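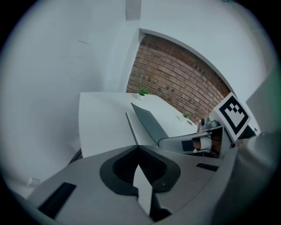

July, bench notes, harness and cover work

Started before eight this morning because I wanted the shop quiet for the strap tests. That lasted until Marcelino came in with the radio, but I got the first batch done.

Where we were: the Gerley convertible seat (the second sample, with the knit cover) keeps getting the same complaint from the home testers. Parents pull the cover off to wash it, put it back on, and the shoulder straps feel tighter on one side. Ruth forwarded me a pile of their messages and I read them all over coffee. Most people thought they'd threaded the harness wrong. I don't think they had! I took our cover off and put it back on, following our own draft instructions to the letter, and got the same lopsided pull on my second try.

So, what's going on. The left strap slot in the cover sits a hair lower than the slot in the shell. On a brand new cover there's enough give in the knit that you never notice. After a wash the edge binding firms up, the strap rides on the binding instead of the shell, and the webbing bunches. Once it bunches it won't slide, so you tug the adjuster and only the right side comes down. I ran a cover from the Lestumgate batch next to one from the older Grarer batch and the Grarer one is fine. Same pattern on paper, different binding tape. Thérèse says Lestumgate swapped the tape in spring and mentioned it in an email that went to an address we don't use anymore. Great.

Wash test. Cold, gentle, hung up to dry, same as the care label. I weighed the cover before it went in and again the next morning: 325 grams both times, so it isn't holding water or losing stuffing. The slot opening is what changes. I wash-cycled two covers 40 times (the little machine in the back deserves a medal) and the Lestumgate slot got stiffer up to the tenth or so and then stopped changing. The Grarer slot hardly changed at all.

Other stuff from the bench:

Chest clip still squeaks. I like the clip otherwise, it's easy with one hand when you've got a squirming kid under the other arm. Jordan thinks the squeak comes from the molding seam and wants to try a batch with the seam turned to the back. Fine by me.

Crotch buckle pouch: the new one is deeper and crumbs go straight to the bottom of it. I emptied cracker dust out of the tester seat that came back last week and it took me a good ten minutes with a brush. Can we leave the bottom corners open? Ask Baltasar, he drew it.

Top tether webbing is 910 mm on the sample and that's right per the drawing, so ignore my grumbling from last time. I was measuring from the wrong stitch line. Sorry, Baltasar.

Infant insert: no change. The snaps are good now. The foam wedge still slides out when you turn the insert over, and I'd like a stitched pocket with a flap for it. Ruth is worried about cost but said to sew one up anyway, so I did, and it's sitting on the shelf by the door if anyone wants to poke at it.

I went back to the slot after lunch. Tried moving it up on a cut-apart cover, just pinned, and the strap ran clean on both sides every time I pulled it. Then I put the old tape back with the slot in the new spot and that was also fine. So moving the slot fixes it with either tape, and we don't have to fight with Lestumgate over what they ship us. I marked the change on the paper pattern in red pencil. Please don't use red for anything else on that sheet!

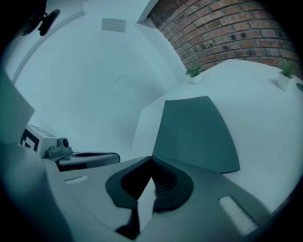 Can testers keep using the covers they already have while we redo the slot?

For now they should stop and go back to the older Grarer covers, which Ruth is mailing out, and check that both shoulder straps slide freely before they tighten anything.

I also want the instruction sheet to say that more plainly. Our draft has a drawing of the straps coming through the slots, and then it jumps to the adjuster. There should be a step in between: pull each strap toward you by hand, one and then the other, and feel for bunching behind the cover. Thérèse is redoing the drawing and I owe her a photo of the back of the shell with the splitter plate showing.

Still to do: cut three covers with the slot moved, wash them, run them again. Send Jordan the clip he asked for. Order more of the wide thread from Herrero, we're down to the last cone and it's the gray one.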